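How to Submit an Unsolicited Proposal for Defense Equipment

Monday, June 9, 2003

Small companies may offer equipment to a military buyer without waiting for a public tender. Such an offer is called an unsolicited proposal. The steps below set out the procedure used by the Arsenault Supplier Office and apply to vehicles, shelters, field clothing and personal load-carrying gear.

Step 1. Register the company

Complete the supplier registration form and return it with proof of incorporation. A company that already holds a supplier number should confirm that its address and bank details are current. Proposals received from unregistered companies are returned unread.

Step 2. Request a preliminary contact

Write to the office before preparing the full proposal. The letter should name the item, the type of unit expected to use it and the stage of development it has reached. Do not include prices or protected technical data at this point. Letters concerning vehicles go to Casimiro Montoya; all others go to Mihret Gashaw.

Step 3. Prepare the technical section

The technical section may not exceed 21 pages. State what the item does, how it has been tested and by whom. Test results must carry the name of the laboratory and the standard applied. Claims taken from sales literature will not be considered.

Mark every page that contains protected information. A single notice on the cover - even a detailed one - does not cover the pages inside.

Step 4. Prepare the cost section

Bind the cost section separately. Give a unit price for a trial lot of 200 and a second price for full production. Tooling, packing and spare parts are listed on their own lines. Prices must remain valid through the end of July.

Step 5. Send samples, if invited

Samples of clothing and textiles are accepted only after a written invitation. Send two of each size requested, unfolded where possible, with a tag showing the supplier number. Garments made for the civilian market may be sent for comparison of cut and fabric weight.

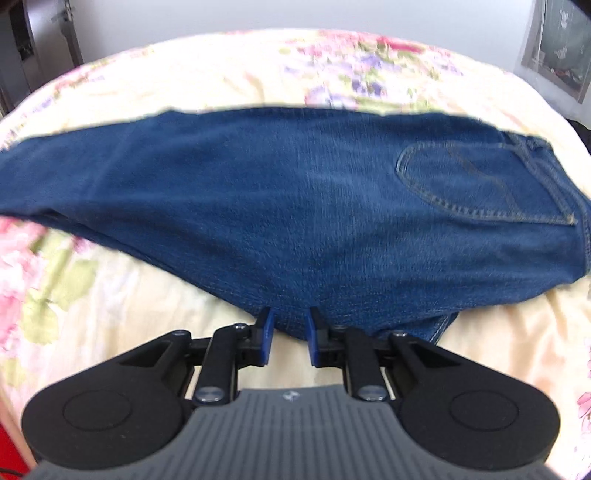

Dark blue denim jeans laid sideways on a floral sheet.

Step 6. Submit and wait for review

Deliver two signed copies by registered mail. The office sends a receipt with a file number, to be quoted in all later letters. Acceptance for review does not commit the office to a purchase. Questions about a file under review should be addressed to Bereket Ambaye in writing.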